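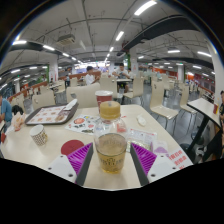

Most of what slows down a lunch service is left on the table, according to Mwende Koech: cups with drink still in them, tray liners, sauce packets, napkins. The posting below covers that work.

Dining Hall Attendant, Table Clearing and Sorting
Employer: Kastetti
Site: Powell food hall, ground floor
Reference: 3087
Openings: four
Start: May

Scope of work
The attendant clears, sorts and resets tables in a counter-service dining hall with 300 seats. Guests order at the counter and carry their own trays. Many leave without returning them. No cooking or cash handling is involved.

Duties
Collect trays and discard paper liners, flyers and used napkins.
Empty remaining liquid into the drain station before sorting any cup or bottle.
Separate lids from cups. Clear plastic, coated paper and mixed waste go into different bins.
Pick up small items by hand, including stickers, packets and paper scraps. Do not sweep them onto the floor.
Wipe the full tabletop, including the curved edges, and return the tray to the rack.
Hand in personal belongings at the service desk.

Volume
The lunch period runs from 11:30 a.m. to 2:00 p.m. An attendant handles up to 200 trays in that time.

Requirements
Able to stand and walk for a full shift and lift a filled waste bag into a wheeled cart. Able to follow written sorting rules. Closed, non-slip shoes. Prior food service work is useful but not required. Training is paid and takes place on site.

Hours
Part time. Shifts start at 10:45 a.m. or 4:30 p.m. State which shift you can work when you apply.

How to apply
Send a one-page work history to Asmaa Farouk, Site Operations, and quote the reference above. Applicants under 18 must include a work permit. Questions about shifts go to Gitau Makori at the service desk after 2:30 p.m.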